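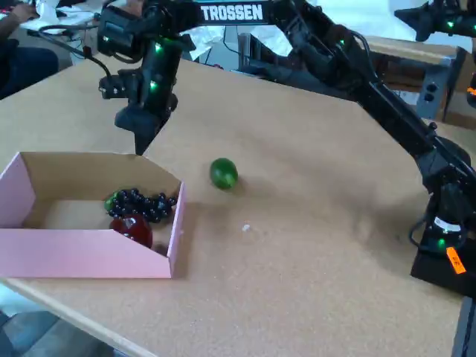 Hirnness opens its doors to show robots at work, and where they still fall short

Zarngate, January 26, 2021 - Hirnness will hold an open day at its Dunleavy workshop in February for local firms wondering whether a robot arm is worth the money. Our answer, for many of them, is not yet.

Visitors will watch arms sorting toy fruit into a box at table height. It is slow work. In our own trials the arms made 1,469 attempts over 15 days, and a person would have cleared the same pile well before lunch on the first. Round shapes roll away. Shiny ones confuse the software. We will run the job live, with no edited film, and dropped pieces will stay where they land until the run ends.

Fadetti, which packs soft fruit and helped to plan the day, has not bought an arm and has no plans to. Its staff will be there to say why.

There are six sessions, each with 14 places. Entry is free, but places must be booked through the Hirnness front desk. No sales staff will attend - price lists can be sent on request.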